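The Fruit Course

Trorkum occupies the back half of a building in Puden that used to sell tile, and twice a year it lets the public in. The June date was moved, and then moved again, so the visitors who turned up on 2021-08-25 were the ones who really wanted to come. There were more than 40 of us. We were given a sticker, a bottle of water and a stern talk about leaning on things.

I had been promised the future and I was prepared to be fair to it. The first stop was a whiteboard. The second was another whiteboard. At the third, a pair of robot arms called Twal was being asked to put away some fruit, and here the crowd thickened, the way a crowd will for any chore it doesn't have to do itself.

Tidying is a harder job than it sounds. A machine that welds the same seam all day knows where the seam will be. Fruit is wherever it was left. Every piece has its own shape, its own best place to be held and its own way of getting under its neighbor. Twal has two fingers per arm to sort this out with, and a view from down by the fingers that makes a strawberry look like a piece of furniture.
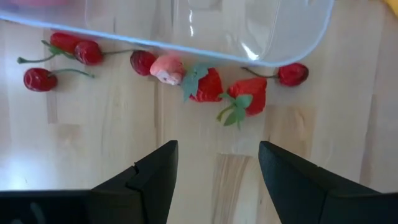 Cherries are the worst of it, according to Widad Tarawneh, who would take a bowl of oranges any day of the week. Go for the stem and the whole thing swings. Go for the body and it wants to roll. She thought people forgot how much they learned about this before they could talk, mostly by dropping things on the kitchen floor.

A boy near the front asked why they didn't just use a scoop. He got a long and respectful answer involving the word "general," and I am not sure he was satisfied. I wasn't. I have been thinking about the scoop ever since.

The pace takes some getting used to. An arm goes out, stops short, seems to reconsider its life, and comes down a little to the left. You catch yourself holding your breath over a cherry. When a piece finally rose off the table, a man behind me said "There she goes" in the voice people save for ships, and when it slipped a second later he said nothing at all and studied his sticker. Someone started to clap and thought better of it. The arm, with no feelings in the matter, went back for another try.

The software behind all this is called Endow, a name that sounds like a college asking for money. It picks up the job by example. A person works the arms through the chore over and over, and Endow looks for whatever the good tries had in common. We were told that 100 tries is a start. We were told this cheerfully, by people who had clearly done them.

I asked what counted as a good try and got three different answers from the staff, which I found more encouraging than anything on the whiteboards. One said the fruit had to end up in the container. One said it had to get there without being squeezed. The third said it had to look as if you meant it.
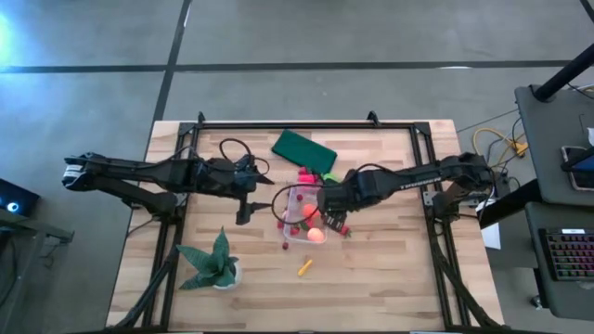
My own kitchen has never been held to that standard. I put groceries away in whatever order they come out of the bag, and if a lemon goes behind the toaster then that is where we keep lemons. Watching a machine take the job seriously makes you a bit defensive. With two arms there is also the question of who goes first, and I looked for signs of bad manners: both grippers were over by the one clear container, a couple of peach-like fruits already inside it and a few red stragglers still out on the wood. At home that is the point where somebody says "I've got it" and somebody else says "No, I've got it." Twal settles the matter in silence, by a method explained to me twice.

The session ran 10 minutes over. Then the doors were opened to the parking lot, and we were steered toward a folding table with coffee, paper plates and a large bowl of grapes. I watched a grown woman pick up four of them in one hand while talking about her commute. She dropped one, and it went under the table, and she left it there.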